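Ticket: Guest room baseboard heater, breaker trips overnight
Opened by: Hala Fahmy
Assigned: Ambros Berchtold
Priority: 3
Status: Monitoring
Site: Kikgate, upper floor

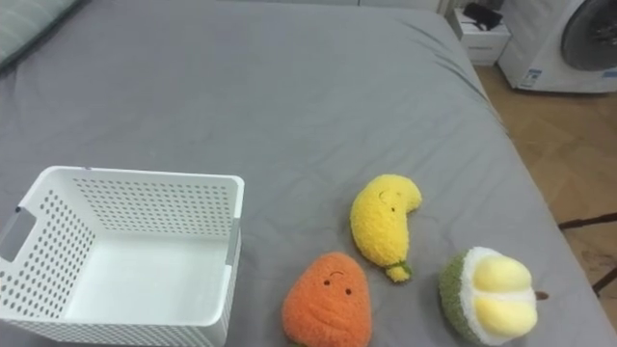
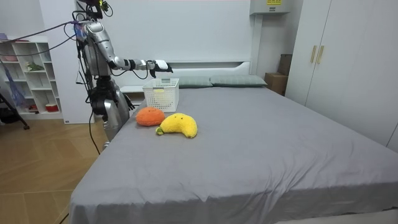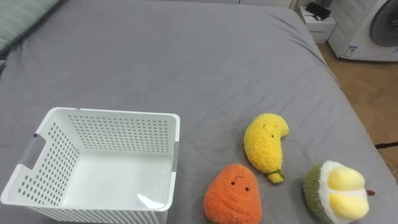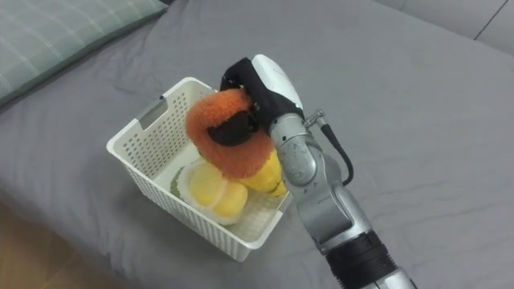
Reported fault is a double-pole breaker tripping on the guest room circuit, always after midnight, never by day. Heater is a Thampi 700 watt baseboard unit on its own thermostat. Load is well under the breaker rating, so overload was ruled out first. Occupant asked whether bedding could be blocking airflow. The gray fitted sheet follows the mattress over its edge and was not considered further. A quilt hung down to floor level would be a different matter — keep it clear of the heater.

Friday, 22:40. Insulation test on the heater element, cold. Pass.

Friday, 23:50. Repeated after 60 minutes at full output. Reading dropped on one leg only. Suspected moisture in the element seal or a damaged lead at the junction box.

Hajar Bennani opened the junction box. One wire nut was loose and the lead under it had heat damage to the insulation. Cut back, stripped, new connector fitted. Retest hot: pass on both legs.

Thermostat setback schedule explains the timing. The unit sits idle until midnight, then runs without a break to recover the set temperature.

Open items:
Replace the thermostat backplate, cracked at one screw. Part on order from Clumotport.
Check the other 2 heaters on this floor for the same connector type.
Leave ticket open until the backplate is in.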